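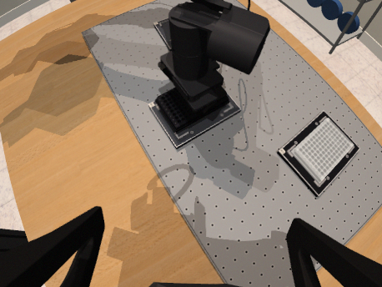
# La Fundación Medeiros abre la convocatoria de ayudas para la restauración de mobiliario histórico en bibliotecas municipales

Redacción | 5 de noviembre de 2022

La Fundación Medeiros ha hecho pública la apertura de su convocatoria anual de ayudas destinadas a la conservación y restauración de mobiliario histórico en bibliotecas de titularidad municipal. La dotación permitirá financiar hasta 16 proyectos, que deberán ejecutarse en el plazo de ocho meses contados desde la firma del convenio correspondiente.

Podrán concurrir los ayuntamientos, las mancomunidades y los patronatos que gestionen bibliotecas abiertas al público de manera regular. Quedan excluidos los fondos depositados en museos, así como las piezas en régimen de préstamo temporal. Las bibliotecas escolares podrán presentarse únicamente cuando compartan sede con la municipal y exista un acuerdo de uso en vigor.

La convocatoria distingue tres líneas de actuación. La primera comprende estanterías, armarios y ficheros de catálogo. La segunda se dirige a mesas de lectura, pupitres y asientos, con especial consideración a los conjuntos que conserven su disposición original en sala. La tercera, incorporada este año a las bases, atiende los elementos de iluminación y los herrajes asociados al mobiliario, que en ediciones anteriores solo eran subvencionables como parte de una intervención más amplia.

Según ha explicado Érica Pimentel, directora del programa de patrimonio de la Fundación, la nueva línea responde a una demanda reiterada de los municipios. «Recibíamos expedientes en los que la mesa se encontraba en condiciones aceptables y la lámpara que la acompañaba estaba retirada en un almacén. Las bases anteriores no ofrecían solución para esos casos», ha señalado durante el acto de presentación, celebrado en la sede de la entidad.

La valoración técnica de las solicitudes corresponderá al gabinete de conservación Velness, que emitirá un informe individual sobre cada una de ellas. El informe tendrá en cuenta el estado de las piezas, la documentación histórica aportada, la adecuación de los tratamientos propuestos y las condiciones ambientales de la sala en la que el mobiliario vaya a quedar instalado. No se admitirán propuestas que prevean la sustitución de elementos originales recuperables, ni el lijado integral de superficies barnizadas sin un estudio previo de capas.

Las entidades solicitantes deberán presentar una memoria descriptiva, fotografías generales y de detalle, un presupuesto desglosado y el compromiso escrito de mantener las piezas en uso o en exposición pública. Cuando la intervención afecte a bienes protegidos, será preceptiva la autorización del órgano competente en materia de patrimonio, que podrá aportarse en fase de subsanación. La documentación se tramitará exclusivamente por vía electrónica y el plazo permanecerá abierto hasta el último día de noviembre.

En la presentación intervino también la restauradora Edeltraud Brandes, responsable de los trabajos realizados en la Biblioteca Trudlow, beneficiaria de la edición anterior. Brandes expuso el proceso seguido con el antiguo fichero de la institución, un conjunto de 900 cajones que había permanecido desmontado desde el traslado de la biblioteca a su edificio actual. La intervención incluyó la desinsectación de los cuerpos laterales, la consolidación de los fondos y la reposición de los tiradores perdidos a partir de un modelo conservado.

Una de las principales dificultades, según indicó, fue establecer el orden original de los cajones, puesto que la numeración a lápiz se había borrado en buena parte de ellos. El equipo recurrió a las marcas de ensamblaje y a un inventario manuscrito localizado en el archivo municipal. El fichero ocupa hoy el vestíbulo de la planta baja y conserva sus fichas de autores, que pueden consultarse previa petición en el mostrador.

La Fundación ha anunciado, asimismo, la publicación de una guía de mantenimiento preventivo dirigida al personal bibliotecario. El documento, editado por Storkolum, recoge pautas de limpieza, recomendaciones sobre humedad y exposición a la luz, y un modelo de ficha para registrar daños. Se distribuirá sin coste entre las bibliotecas solicitantes, con independencia de que obtengan o no la ayuda, y quedará disponible para su descarga una vez resuelta la convocatoria.

En cuanto al régimen económico, las bases establecen un pago inicial a la firma del convenio y un segundo abono tras la entrega de la memoria final. Los gastos de transporte y embalaje serán subvencionables siempre que figuren en el presupuesto. No lo serán, en cambio, la adquisición de mobiliario nuevo, las obras en el edificio ni los trabajos iniciados antes de la resolución.

La resolución se comunicará a todas las entidades participantes y se publicará en el tablón electrónico de la Fundación. Las solicitudes que superen la valoración técnica y no alcancen financiación pasarán a una lista de reserva, a la que se recurrirá en caso de renuncia. Las consultas sobre las bases pueden dirigirse a la oficina del programa en horario de mañana.

Utilizamos cookies propias y de terceros para analizar la navegación y recordar sus preferencias. Puede aceptarlas, rechazarlas o configurar su uso. Aceptar | Rechazar | Configurar

Comentarios (4)

**marisa_lectora**
Muy buena noticia lo de las lámparas. En la biblioteca de mi pueblo quitaron las de pantalla verde cuando cambiaron la instalación y no hemos vuelto a saber de ellas. Voy a mandarle el enlace a la concejala.

**J. Otero**
El plazo me parece corto para un ayuntamiento pequeño. Solo el presupuesto desglosado ya lleva semanas si hay que pedirlo a un taller de fuera.

**bibliotecaria70**
@J. Otero La autorización de patrimonio se puede entregar después, en la subsanación, lo pone en la noticia. A nosotros eso fue lo que más nos retrasó la otra vez.

**Anselmo R.**
¿Alguien sabe si entran las sillas que están en el salón de actos y no en la sala de lectura? Son del mismo juego que las mesas.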